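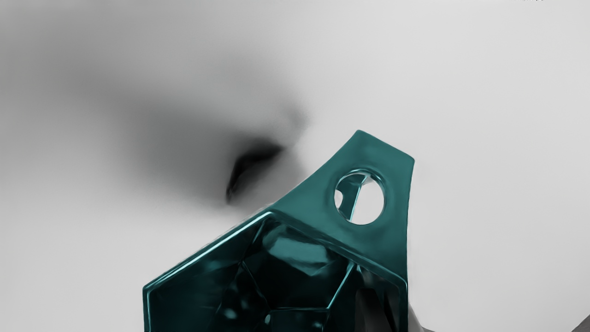 Albane Tanguy wanted to know, in the first week, why anyone would pay us to watch adverts when the nation does it for nothing and complains throughout. We gave her a job, and she now asks the same thing of new clients, in a kinder voice.

About > Who We Are > The Company

April 18, 2025, by Jérémie Bodin

Wovasance logs drinks advertising. If a squash, a cordial, a fizzy water or a thing with mushrooms in it buys airtime on television, we write down when it ran, on which channel, next to what, and whether it was the long version with the grandmother or the short one without. Then we send the results to people who sell drinks, and they have meetings.

The firm began in the back office of a regional bottler, where Tien-fu Hsu had been asked to find out if the company's spring campaign had gone out as booked. Most of it had. Two of the spots had gone out at ten to four in the morning, between a programme about drains and a repeat of the programme about drains. He got the money back for those, was thanked with a crate of discontinued pear juice, and left to do the same for other people. The pear juice lasted for years. It was not a popular drink, even with the advertising.

Our main service is called Zumel. It covers 340 brands at present, sorted by what is in the bottle, a simple enough idea until somebody launches a coconut water with tea in it. Baptiste Lecomte decides where such things go. His decisions are final, in the sense that the brand managers write to him about them only once a month.

Last year we logged 3,590 separate adverts. A good many were the same advert with a different word at the end, and we log those separately as well, having once been caught out by a lemonade that went from "new" to "even newer" without telling us. Subscribers get a weekly table showing airings, estimated spend and share of the category. The spend column is an estimate and says so at the top, at the bottom and in the covering email. Every June somebody rings up to say that it's wrong and then declines to tell us the right number.

Zernar is the other service, for radio. It is smaller, cheaper and run by Aicha Younis, who can tell you the brand of most cordials from the first bar of the jingle and would rather not be able to. She joined us from Magaña, the media buyers, and still has their umbrella.

We don't make adverts, and we don't advise on whether yours is any good. People do ask. They send us the film and want to know what we thought of the bit with the otter. We'll tell you that the otter went out 481 times, mostly in the early evening, and that your nearest rival's dancing oranges went out rather more. What you make of that is up to you and the otter.

We aren't owned by a broadcaster, an agency or anyone who makes a drink. Tien-fu still holds most of the shares, and the rest belong to staff who have been here long enough to be offered them and were too polite to refuse.

New subscribers can have a month of Zumel for one category before paying anything. Choose carefully, as Juices and Nectars is a long read. Requests for older records go to Baptiste, who answers in the order they arrive and doesn't respond to the word "urgent".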